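July, late afternoon, Mernatville

Back on the hand comparison today after Masaru finally got the sim build running on the bench machine. I had promised myself I would write this up while it was fresh, so here goes, with a cup of tea and the fan going.

The plan was simple enough. Same two arms, same bin and tray, same black cylinder, and we swap only the controller under the hands: the old Nirier one in the morning, the Natari one after lunch. Elis wanted 20 tries each per setting and I think she was right, even though I grumbled (sorry, Elis).

Morning notes first. With Nirier at the default grip stiffness the fingers close nicely but keep squeezing well past contact, and the cylinder likes to roll toward the fingertips. Turning stiffness down helped a good deal. Wahyudi suggested a slower close over the last 5 mm, and that was a lovely idea - I should have asked him last week.

After lunch, Natari. Much gentler, and a bit sleepy. I had to raise the wrist to clear the bin, so the right hand now comes over the top with a curled grip while the left waits lower down with its fingers open.
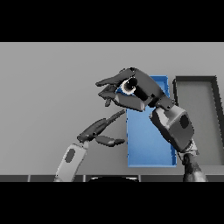 I like that arrangement better than the side-by-side one we had before, mostly for the room it gives the left thumb. The thing I still can't settle is how far apart to keep the two hands when the left one starts moving. Mio thinks the collision margin is too generous, and she may well have it, but I would like to see the contact logs before touching it.

To do: rerun Nirier with the raised wrist so the comparison is fair, ask Eugeniusz for the Morikawa finger model, and save run 208 somewhere safe before the disk gets cleaned.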